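Zundura Welcome Bags: how we're getting on, August

Hello Mirko,

You asked for something short and I'm afraid you're getting my usual letter instead. I've put the money bit first so you can stop after that if you're busy (though the part about the bags is more fun).

Money. We've spent 1,444 of the grant so far. Most of that went on the bags themselves and the first big dry goods order from Astberg, then printing the leaflets, then bus fares. The bags came in cheaper than I'd told you they would and the tea came in dearer, so it evens out. Receipts are in the shared folder, all except one from the market which I know I have somewhere in my coat. I'll find it!

What we said we'd do was get a bag of basics to every household moving into the Zundura flats, within a day or so of them getting their keys, and knock again a couple of weeks later to see how they were doing. The first half is going really well. The second half is slower than I'd like, mostly on account of summer, when people are out or away or the buzzer's broken. I've moved the second visits to after six in the evening and that's already better. One family made me stay for soup, which rather knocked the rest of that evening's round on the head, but I learnt more about what should go in the bags from them than from any of our forms.

Which brings me to the contents. We started out with far too much in there. I'd had a lovely time writing the list and it showed. People told us, very politely, that they already had salt, and that a litre of bleach is a heavy thing to carry up to the top floor with a pushchair. So we cut it down. Out went the bleach, the tinned peaches and the second lot of sponges. What's left is mostly boxed things and small packets, food you can turn into a meal on the first night with one pan, plus the leaflet with the surgery, the school office and the bin days on it. The children's drawing pad stays in for families. I'd fight for the drawing pad.

Packing has been a proper education. We do it in the side room at Kitex now, where they let us have the tables in the mornings, and I've stopped trying to have a production line. It was quick but the bags came out all lumpy, with the packets crushed at the bottom and the boxes lying on top of them. Now each person packs a whole bag from start to finish, at their own table, and it takes maybe a minute longer and looks a hundred times nicer. We're up to 8 packers on a good morning and fewer in school holidays.

The order we've settled on is: bag flat on the table, rim folded out so it stays open by itself, tall boxes in first and standing up, then the small packets tucked in front of them where they won't get squashed. Leaflet last, down the side. Handles left hanging forward over the front until the very end so they don't get buried, because fishing a handle out from under a bag of rice is how you tip the whole lot over. I did that twice in one morning.

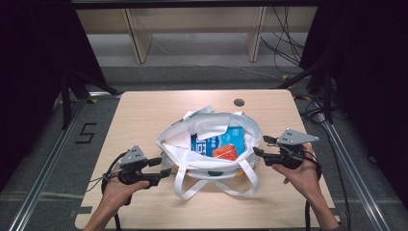 I did wonder about going over to paper carriers, as Ji's people have done for theirs, and they very kindly gave us a few to try. They stand up beautifully on the table and they're much easier to fill. But they went at the corners on the stairs, and people do keep using the cloth ones. I've seen ours at the launderette and on the number of buggies going past the flats, full of swimming things. So I'd like to stay with cloth if you're happy with that. They crease terribly in storage but I've given up minding.

Things that haven't gone so well: the translated leaflets are late. Two of the languages are back and checked, the third has gone round in circles over the word for "council tax" and I've now asked for the whole paragraph to be rewritten in plainer English first. I should have done that in the spring. Also the storage cupboard is full, roughly a month's worth of boxes, and I've had to put the overflow in my hall. My hall is fine for now but I wouldn't want to be doing it at Christmas.

What I need from you, Mirko Colombo, in order of how much I'd like it:

A yes or no on moving what we saved on bags across to tea and dry goods. It's a small amount but it's a different budget line and I don't want to get it wrong.

A word with whoever you know about shelving. Second-hand is absolutely fine, it only has to hold boxes.

And a visit, if you can manage one. Come at ten, when the kettle's on, and be ready to pack a few yourself. The next Astberg delivery is due before the schools go back and we'll be glad of the hands.

I'll send the figures for the second visits as soon as I've done the top two floors.

All the best, and thank you again for the quick answer about the bus fares.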